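Housekeeping Practice, Unit 5: Pale Surfaces and What Gets Left on Them

Handout for the November group. Instructor: Angelica Ignacio. Bring it to the Grivevwood session with your own notes in the margins.

Last time we went through the Nadach cleaning manual, which tells you that a light-colored surface is "self-reporting." The idea is that dirt shows up against white, so a white surface more or less inspects itself. I have my doubts. A pale surface shows you something, certainly. Whether it shows you dirt is another matter, and the manual skips over that in one paragraph.

Consider what can look like a mark on an off-white work surface: a crumb, a dried drop, a scratch, a scuff, a stain that has gone into the finish, and a plain shadow. Only the first two are sure to come off with a cloth. The manual treats all of them as one thing and tells you to wipe until clear. Students who follow this will still be wiping a shadow at lunchtime.

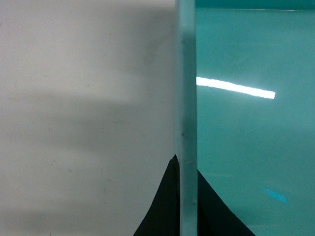 Fig. 1. Off-white surface beside glossy teal. Fine specks and hairline scratches on the pale side, with soft gray shadow.

Terms for this unit

Speck: small and dark, with a limit you can point to. It may be loose or it may be stuck. Try a dry cloth first.

Smudge: soft at the borders, usually grayish or brownish. People love to announce what caused a smudge. They are guessing, and so am I when I do it.

Scratch: a thin line. Cleaning will not remove it, whatever the bottle promises. Cleaning can make it easier to see, and then you get blamed for it.

Shadow: belongs to the light, so move the lamp or move yourself. If the gray patch moves too, put the cloth down.

The Jukudura method

You will hear about this one from anybody who has taken the Bhutto course. It divides a tabletop into 10 squares and gives each square the same number of strokes. I have tried it. It is tidy on paper and slow in a kitchen, and I have yet to see it catch something that a low light and a bit of patience would miss. Strokes are easy to count, which I suspect is most of the appeal. The full write-up is item 3019 in the reading room if you want to argue the other side -- some of you should.

What I would do: clear the surface, look across it from a low angle, then look again from the opposite end. Dry cloth, damp cloth, dry cloth. Write down what is still there. Leave the scouring pad in the cupboard until you know what the surface is made of, and probably after that too.

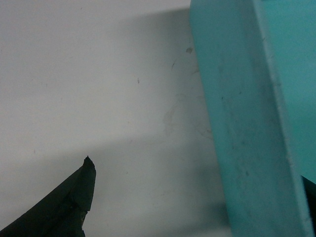
Should a faint mark that survives two wipes be scrubbed harder?
Leave it alone at first. Check it under a different light, then lay a damp cloth over it for a few minutes and wipe once more. If it is still there, record it as a stain or scuff and go on to the next job.

Glossy surfaces next to pale ones

These get less attention than they should. A shiny colored surface throws back the light, and smears hide in the reflection. Most trainees clean the white part twice and the glossy part hardly at all, then report both as done. Use a separate dry cloth for the glossy part and look at it from the side before you sign the sheet.

For next session: read to page 113 of the manual and mark every claim you could test with a lamp and a cloth. Pick one and test it at home. Half a page of results is plenty, including results that came to nothing.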